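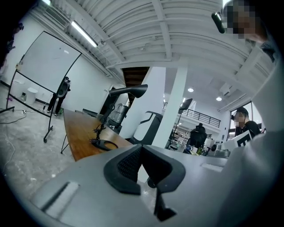

Call for participants: listening, belief and loyalty to recording artists

The Tustwood Centre for Music and Public Life invites applications from adults who wish to take part in a study of how listeners respond when they learn something new about the religious faith of a musician whose work they know well. The study is called Relel. It will run over 19 weeks, beginning in May, and is open to people of any religion and of none.

Background to the study

Many listeners form a strong attachment to a singer or group long before they know anything of that person's private convictions. A change of faith, a return to a childhood religion or a public departure from one may alter how the songs are heard. For some listeners it makes no difference at all. Others stop listening, or begin to hear religious meaning in words they had taken to be about love or travel. The Centre wishes to record these responses in the listeners' own words.

An earlier phase of the work, carried out at our Dostine site, gathered almost 2000 letters and postal questionnaires from members of the public. Those replies raised a number of matters that a written form could not follow up. Respondents often mentioned family disagreements, records given away and later bought again, and hymns or devotional songs heard in unexpected places. The present phase will use interviews and listening diaries to look at such matters more closely.

The study takes no position on the truth or merit of any religion. It will not ask participants to judge the sincerity of any artist, and no participant will be asked to defend his or her own beliefs.

Who may apply

We wish to recruit 40 participants. Applicants should:

- be aged 24 or over on the date of application;
- have listened regularly to popular, folk, gospel or devotional music at some period of their adult life;
- be able to recall at least one occasion on which an artist's religion, or change of religion, affected their view of the music, or on which they were aware of it and their view remained the same;
- be comfortable holding a conversation in English, or in another language by prior arrangement with the study office;
- be able to travel to either Tustwood or Dostine for two interviews.

No musical training is required. We would particularly welcome applications from people who have themselves changed religion, from people who were brought up in households where secular music was restricted, and from those who now listen mainly to music of a tradition other than their own.

Current employees of the Centre and members of their households may not take part. Professional musicians may apply but should say so on the form, as a limited number of places has been set aside for them.

What taking part involves

Each participant will attend an introductory meeting, at which the purpose of the study will be explained and written consent obtained. The first interview will take place within a fortnight of that meeting. It will deal with the participant's history as a listener: what was played at home, which records or concerts mattered, and when religion first came into the matter, if it did.

Participants will then keep a listening diary. Entries may be brief and need not be made every day. The diary may be kept on paper, in a booklet which we shall supply, or typed and sent by email. Participants may choose what they listen to throughout. From time to time the study office will send a short recorded piece, together with a printed account of the circumstances in which it was made, and will ask for a few lines in response.

The second interview will be held towards the end of the study and will draw upon the diary. Participants may ask for any entry to be left out of the discussion. Both interviews will be sound-recorded and typed up, and participants will be sent the typed copy for correction before it is used.

A closing discussion will be held at the Palumbo Room in Tustwood. Attendance at this discussion is optional and has no bearing on payment.

Payment and expenses

Participants will receive a fixed payment in two equal parts, the first after the opening interview and the second on return of the diary. The current rate is set out in the information sheet. Reasonable travel costs by public transport will be refunded on production of tickets. Those travelling by car should contact the study office beforehand. The cost of child care or of a companion may be met where this has been agreed in advance.

Participants who leave the study after the first interview will keep the first payment.

Confidentiality and withdrawal

Names and addresses will be held separately from interview material. Participants will be given a study number, and any published quotation will be attributed to that number or to a name of the participant's choosing. Places of worship, employers and relatives will not be named in any publication.

Religious belief is a sensitive matter, and the Centre treats all information about it accordingly. Participants may decline any question and may withdraw at any time without giving a reason. Material already supplied will be destroyed on request, provided that the request is received before the Centre's report has gone to print.

Access

Both interview sites have step-free entry and an accessible lavatory. A hearing loop is fitted in the Palumbo Room. Interviews can be arranged so as not to conflict with prayer times, fasting or days of rest, and applicants are asked to state any such needs on the form. A quiet room is open to visitors at Dostine on request.

How to apply

Application forms and the full information sheet may be obtained from the Relel study office at the Tustwood Centre, in person or by post. Large-print copies can be supplied. The form asks for contact details, a short account of the applicant's listening habits (one side of paper is sufficient) and a preferred interview site.

Completed forms must reach the study office by 5 pm on Thursday, March 26, 2026. Late forms will be placed on a reserve list. All applicants will receive a written reply. Where more suitable applications are received than there are places, selection will be made with a view to including as wide a range of ages, faiths and musical interests as possible.

Questions about the study before applying should be addressed to the study office, marked "Relel enquiries".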